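Step 4: Getting the Skorkeck onto your home network

Okay, so the box is out of its packaging, it's plugged in, and the little light on the front is blinking amber. Good! Blinking amber means it's waiting for you. If yours is solid red, go back to Step 2 and reseat the power plug – mine needed a proper shove the first time.

1. Put the Skorkeck within 8 feet of your router. You can move it to the other end of the house later, I just find the first handshake goes a lot smoother up close.

2. On your phone, open the Firo app and tap Add a Box. Turn Bluetooth on if it asks.

3. Pick your network from the list. It has to be the 2.4 one. If both of yours have the same name (mine did, and it drove me up the wall for an evening), go into the router settings and give the slower one its own name.

4. Type in your password slowly. The app doesn't show you what you've typed and it won't tell you the password is wrong, it'll just sit there spinning.

5. Wait for the light to go green. Mine took 25 seconds.

Note: if you get error 504, the box has found your router but can't get out to the internet. Unplug the router, have a glass of water, plug it back in, and start again from number 2. Laurier Petrenko wrote in to say he had to do this twice on his Onetti router, and I got the same thing when I borrowed one.

Caution: don't pull the plug while the light is flashing green. It's updating itself, and a half-finished update means a full reset (see Step 9) and losing all your saved shows.

6. Once it's solid green, go to Settings, then Name This Box, and call it something you'll recognize. I have two, Upstairs and Den.

7. If you're using the Ranjbar remote, hold Home and Back together until the box beeps. The older remotes from before May don't pair this way, so skip ahead to Step 6 for those.

Updated 20th October with the new menu names. Thanks to Reda Belkadi for spotting that I still had the old ones in number 6!

1266 shares
25 comments

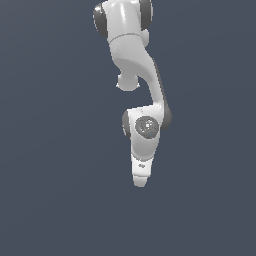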